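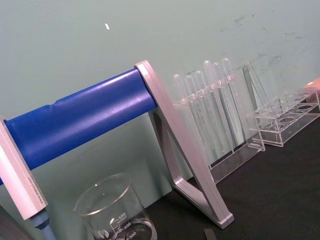
Blue roller between its end brackets

Home Reviews Sound Visuals Gigs About Contact

Pimitz review: a little box that lets your synth draw pictures

By Filipa Correia
July 1, 2020

I've had the Pimitz sitting next to my mixer for six weeks now, and I've gone from wanting to send it back to telling everyone I play with to have a go on it. So this is going to be one of those reviews that wobbles a bit. Sorry in advance!

If you haven't come across it, the Pimitz is a small box with four audio inputs on the back, a video output, and a row of knobs along the top. You feed it your drums, your bass, whatever you like, and it makes moving shapes that follow the sound. You can do the same with a laptop and plenty of patience, and I did for years, mostly with Cloltetti, which I still love. But my old laptop has a habit of running hot during long sets, and I wanted something I could switch on and forget about.

Setting up was easy enough once I'd ignored the printed guide. The guide wants you to start by updating everything and pairing the box with your phone. I plugged a drum machine into input one, plugged the video into a monitor, and had wobbly circles on the screen before my tea was ready. The circles were ugly, mind you. All the factory patches are a bit screensaver, and I think a lot of people will see those first and give up. Please don't. Clear them out, start from the blank patch and build one thing at a time.

What won me over is how you tell it which sound moves what. Hold down an input button, turn a knob, and that knob now listens to that input. So the kick can push the size, the bass line can bend the edges, and a vocal (we tried it with Matilde singing, she was thrilled, then slightly alarmed) can shift the colour. You can stack up to 18 layers, though past a handful it all turns to soup unless you're very careful with the blend settings. I've settled on three for most songs and I've stopped feeling bad about it.

Timing matters more than anything with this sort of kit. If the flash lands after the snare, your eye knows, even if you can't say what's wrong. The Pimitz is tight. I put it side by side with my laptop rig and the box felt quicker every time, especially on short, clicky sounds. Slow pads are another story – it seems to wait for a clear start to a note, so a sound that swells up gently gets missed, or gets caught halfway through with a nasty jump. There's a sensitivity setting buried in the menus which helps. It should be a knob!
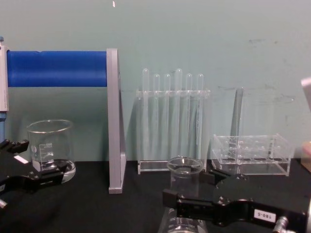
Colour is where I've spent most of my evenings, and it's the part of the box I'd most like to see improved. You get a decent picker and you can save your palettes, but there's no way of correcting for whatever you're projecting on to, and small venues hardly ever have a proper screen. Give me a plain white sheet and I'm happy. Give me a wall like the one in the photo, that muted pale aqua with the faint dark scuffs over on the right, and all my warm colours are going to come out a bit seasick. On a wall that shade I'd drop the oranges altogether and stick to blues and greens, with plenty of movement so the marks don't show through the still bits. In Cloltetti I can tint the whole output in a couple of clicks. On the Pimitz I have to go through every layer in every patch and nudge them by hand, and with 27 patches saved for our set you can imagine how much I enjoyed that.

I took it out properly for the first time at a friend's rehearsal space, with Olanrewaju Haruna on keys and me on everything else. He's used to playing to a click with visuals that have been worked out beforehand, so it took him a couple of songs to trust that the picture would follow him if he slowed down. Then he got cheeky and started leaving huge gaps just to watch the screen go dark, and we ended up with a whole new ending for one of the tunes. I don't think we'd have found that with my old way of working, where the video was basically a film and we had to keep up with it.

A few niggles. The power lead is short and goes in at the side, right where your elbow wants to be. Patch names can only be eight letters long. The phone app (you do need it in the end, for backing up) crashed on me twice and looks as if it was made for a different product. And the case is so light that a couple of heavy audio cables will happily drag it off the back of the table. I've got mine stuck down with tape. A bit of extra weight in the base would have been nice at this price.

I also borrowed the Bevan from Rosário Esteves for a weekend, as people keep asking me which one to get. The Bevan has the nicer picture, no question. It's sharp, the colours are lovely and it has that output tint I've been moaning about. But it only takes one stereo input, so it hears your whole mix as one big lump, and everything bounces along with the kick. For a DJ I'd say get the Bevan. For a band, or anyone with separate outputs on their gear, the Pimitz is far more fun to play with.

As for sending it back, I'm keeping it. I've sold my second projector lens to make myself feel better about the cost, and the laptop now stays at home unless we're doing something with film clips in it (the Pimitz can't play video files at all, so bear that in mind). The makers say a firmware update is on its way with a better way of handling slow sounds. If it turns up I'll come back and add a note at the bottom.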